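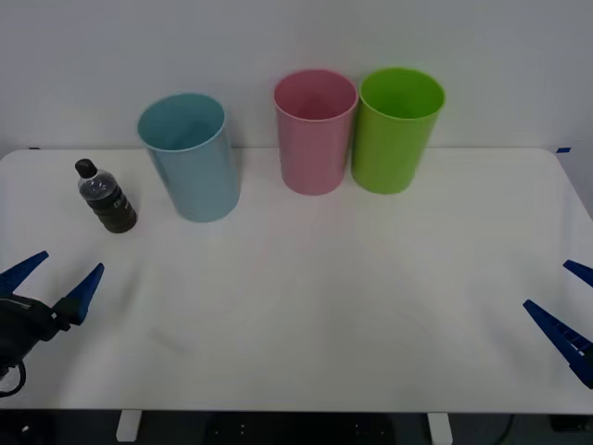
Juni · von Angus Skinner
Lesezeit: 2 Minuten

Wer sich einen zweiarmigen Tischaufbau zulegen will, landet früher oder später beim Grirnavik von Bumetti, und ich hab ihn jetzt lange genug, um mal was zum Geld zu schreiben. Der Bausatz mit 2 Armen hat mich 3.383 Euro gekostet, und das ist für zwei Greifer echt ein Wort! Die blauen Finger gehen schön weit auf, bei mir müssen sie hauptsächlich Plastikbecher und so ein kleines Fläschchen mit schwarzem Schraubdeckel greifen, und dafür passt die Spreizung prima. Die Becher sind übrigens meine klare Empfehlung fürs Budget: rosa, hellblau, grün, kosten fast nix und man kann sie farblich super auseinanderhalten.

Jetzt aber zu dem, was im Shop eher klein steht. Der Tisch ist nicht dabei. Ich hatte erst meine alte Werkbank eingeplant (schön blöd, die wackelt) und hab dann doch den weißen Mangubat genommen, nochmal 238 Euro. Matte Platte, runde Ecken vorne, steht bombenfest. Würde ich wieder kaufen, nur gehört der halt von Anfang an in die Rechnung.

Zweiter Posten: Kabel. Die mitgelieferten sind ordentlich, aber wer den Rechner nicht direkt unter den Tisch stellt, braucht Verlängerungen, und die von Nimolov sind frech teuer. Und plant Ersatzfinger ein! Ich hab mir gleich ein Paar dazubestellt, kam an einem Dienstag an, Wechsel war mit zwei Schrauben erledigt.

Was mich nervt: die Anleitung. Der Teil zum Kalibrieren ist grausig übersetzt, da hab ich einen ganzen Abend dran gesessen. Die Software selbst läuft dagegen rund, bisher ohne Abo, und ich hoffe sehr, dass Bumetti das so lässt.

Lohnt sich das? Für mich ja, mit Bauchweh beim Preis. Wer nur einen Arm braucht, sollte unbedingt nach dem Einzelset fragen, das steht nämlich nicht auf der Seite, gibt's aber auf Anfrage per Mail. Vier von fünf Sternen, einer weg für die Anleitung.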